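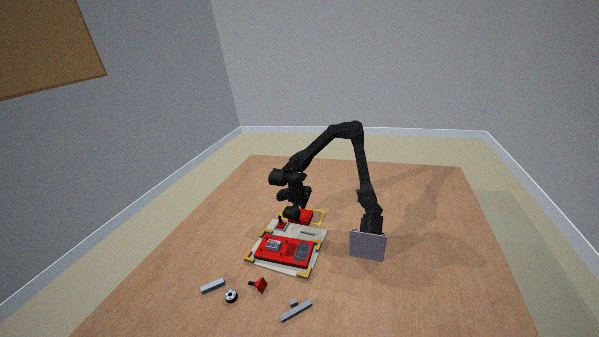

What will the Holtbridge robotics club work on this term?

Members will program a robot arm to complete an assembly task in simulation, and teams that meet the standard will move on to the arm in the Saengthong workshop in October.

The assembly task was introduced at the opening session and will remain the club's main project until the end of the term. Each team has received the same virtual workspace, which consists of a black arm on a gray pedestal, a wooden table, and a pale baseplate carrying a red plate and several smaller pieces. Further parts lie loose on the table in front of the fixture, among them two gray bars and a small red piece with a black handle. Teams may choose the order in which they handle the parts, but the order must be stated in writing before a scored run begins.

Most groups have begun with the red block at the back of the baseplate and the yellow rectangular outline next to it. The outline has much the same footprint as the block, so small errors in position are easy to see. The round part near the front of the table is not required at this stage and will be added to the exercise after the midterm review.

Students work in teams of 4. Each team keeps a log in which every change to its program is entered together with the result of the next run. The log counts toward the final assessment and should be brought to every session. Teams that have not yet been assigned a log should collect one from the front desk of the Durkumier Building.

A team qualifies for the workshop stage when it completes 5 scored runs in a row without dropping a part or moving the baseplate. Last year's best entry, submitted by the Farkel team, reached a score of 91 out of 100. Its written report is available in the club folder and is recommended reading for new members, particularly the section on approach height and gripper speed.

The club has also received a grant of $800 from the school's activities fund. The money will be used for replacement gripper pads and safety glasses for the workshop stage. Students who already own safety glasses may use them once they have been checked by club staff.

Sessions begin at 3:30 p.m. in the computer room on the second floor. Permission forms for the workshop stage must be returned before the midterm review. Students who wish to join a team after the start of term should submit a request through the club page and will be placed where there is an opening.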